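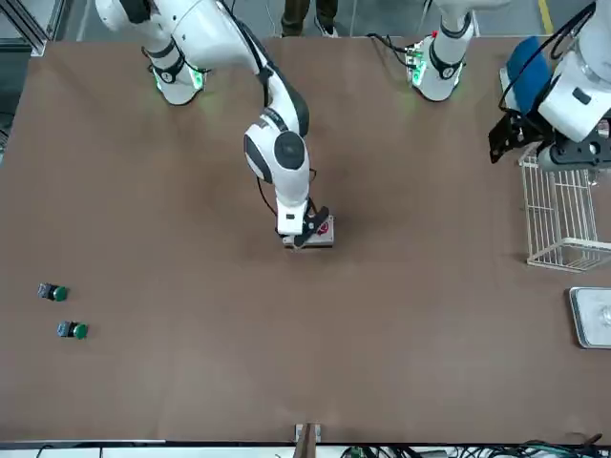

Two-arm table build, cable routing and button placement

fshehata
Both arms are up and moving in the shared shop. Bases are at the far edge, brown top, basket and steel tray on the right side. Two things I want opinions on before I drill anything.

1. The cable on the outside of the right arm. It runs from the upper link down toward the wrist. Is outside fine or should it go inside the elbow?
2. The two green push buttons. They're not fixed yet, just lying on the left of the table. Where would you mount them?

Job is small flat boxes from the middle of the table into the basket. Controller is a Huten, script is mine. Log says 1,618 cycles since March.

zofie_r
Outside is fine. Inside the elbow gets pinched when the arm folds. Leave slack at the wrist and check it at full reach.

I'd move the basket though. It's right at the edge and one bump puts it on the floor.

fshehata
Basket stays for now, the left arm can't get over it properly if I bring it in. I can clamp it.

mahrous_bench
Disagree on the cable. Outside works until it catches on something. I had one snag on a tray lip and it pulled the connector out of the wrist. Sleeve it at least.

zofie_r
Sleeve yes, inside no.

Hwayoung
Buttons: front edge, facing up, one at each corner. Not on the top at all. If you have to lean over the table to hit stop you're leaning into the right arm.

Are those wired as stops or just start/next? Green caps are a bad choice for a stop.

fshehata
Start and next. The stop is a separate one on the Fenano supply, I can reach it from the stool.

Hwayoung
OK, then put the stop up front too. Reaching for a power supply is not a plan.

samahb
Would also tidy the black and green cables along the near edge before the buttons go on. You'll be running two more leads through that same spot.

fshehata
Fair. Ordering sleeve and a channel tonight. Buttons go to the front edge, stop in between. Still not convinced about one per corner, I work it one-handed most of the time.

mahrous_bench
Then put both on the left and be done with it. What grip force are you running on the boxes? Mine dented at 9.

fshehata
5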